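4. Preparing the cabin for guests

Applies to the Mesix holiday cabins at Irari Bay. Complete section 3 (water and gas) before starting.

4.1 Opening the cabin

1. Collect the key set from the Westberg office. Each set holds the door key, the shutter key and the boat shed key.
2. Open the seaward shutters first, then the landward shutters.
3. Set the room thermostat to the arrival setting on the card inside the fuse cupboard.
4. Run the kitchen tap for 3 minutes.

Caution: Do not open the shutters when the harbour flag is red. The catches are not rated for gale conditions.

4.2 Sleeping and seating areas

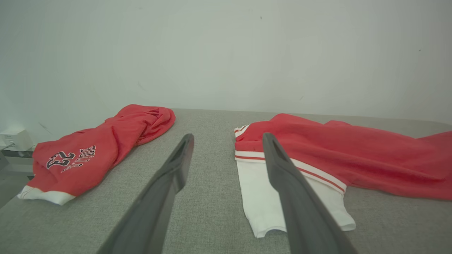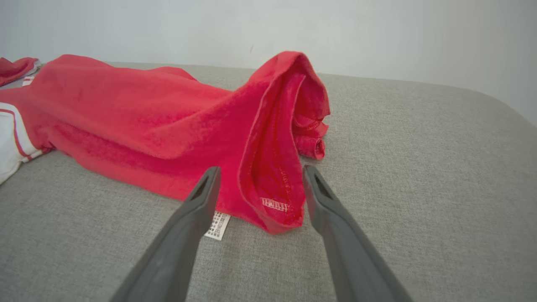
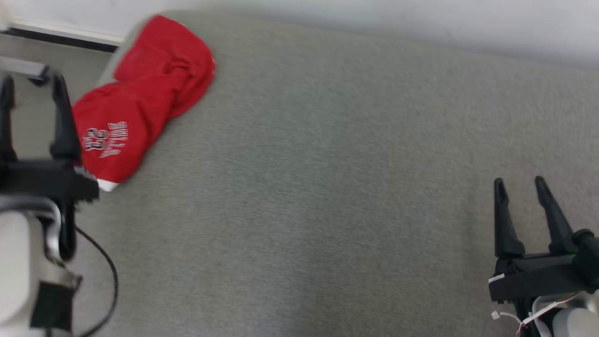
Each cabin sleeps four, with two fixed beds and two pull-out beds. Pull out the lower beds until both side catches click. Clear every padded surface before fitting covers. A crumpled garment left on grey upholstery, such as the red one, goes in a lost property bag marked with the cabin number. Bags are kept at the office for 90 days.

5. Fit the under-cover with the label at the foot end.
6. Place one beach towel per guest on the shelf by the door.
7. Leave the tide table and the ferry times on the dining table.

Note: Cabins 51 and 106 have a different bed frame (Nedelcu type). Lift the handle before pulling.

4.3 Kayaks and snorkelling gear

8. Check that each kayak has its drain plug fitted.
9. Hang life jackets by size, smallest nearest the door.
10. Rinse masks in fresh water and dry them out of direct sun.

Caution: Kayaks are withdrawn from use at the end of October. Lock the rack and return the key.

Report faults to Siamak Mirzaei (buildings) or Behrouz Sadeghi (boats and beach equipment).

Section last revised 2022-09-18.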